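The Gough River Vote

I told Mererid Kneath I'd give her one evening. One! I had a garage to clean and a tax form I'd been stepping over for a week, and I didn't care who ran the water board in Dodutbridge as long as something came out of the faucet.

So naturally by the end of March I was going door to door with a clipboard, telling strangers about the Gough.

The trouble was Arwel Ifans. Arwel had held his seat on the board so long that his name was painted on the parking spot, and he wanted to let Mumemar pump out of the Gough above the old mill. He had a slogan too, A River That Works, and he put it on yard signs, pens and a very nice oven mitt (I have the mitt, it's a good mitt). Mererid said the river already worked. It had trout in it, or it used to, and last summer my dog walked across the whole thing without getting her belly wet.
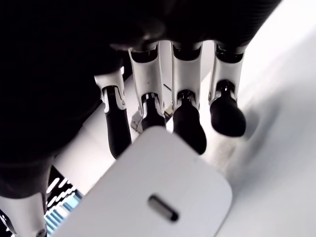 Four fingers, black at the tips.

I was bad at doors. I'd get going on the pumping permit and forget to say who I was, and one man thought I was there about his gutters. He let me look at them, too. They were terrible. I held the ladder while he pulled out a bird's nest, and at the end of it he signed, so I guess that's politics.

We needed 900 signatures to force a vote on the permit, and Mererid wanted 1000 in case Arwel got picky about the handwriting. She kept the sheets in a Flirkanon cookie tin and slept with it under her bed. I asked her what she'd do in a fire and she said, “Tin first, then the cat.”

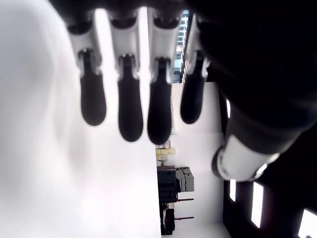

The night before we turned them in, Arwel came by her kitchen. I was at the table with a stapler in my hand and I just kept stapling, because what else do you do? He took his hat off and asked how many we had.

“1341,” Mererid said.

He sat down. He looked older without the hat. Then he told us he'd learned to swim off the mill steps, back when you could jump in there and not touch bottom, and that his brother used to charge kids a nickel to watch him do a flip.

“So why are you selling it?” I said. Nobody had asked me, but I'd been up since five.

“The school roof,” he said. “The bridge. Go ahead and pick one.”

I didn't have an answer for that – I still don't, not a good one. Mererid poured him some coffee and pushed the tin across the table. He read the names, page after page, running his thumb down the margin, and when he got to the sheet with my gutter man on it he laughed out loud.

“He's never signed anything in his life,” he said.

Then he asked if he could borrow a pen. I handed him one of his own.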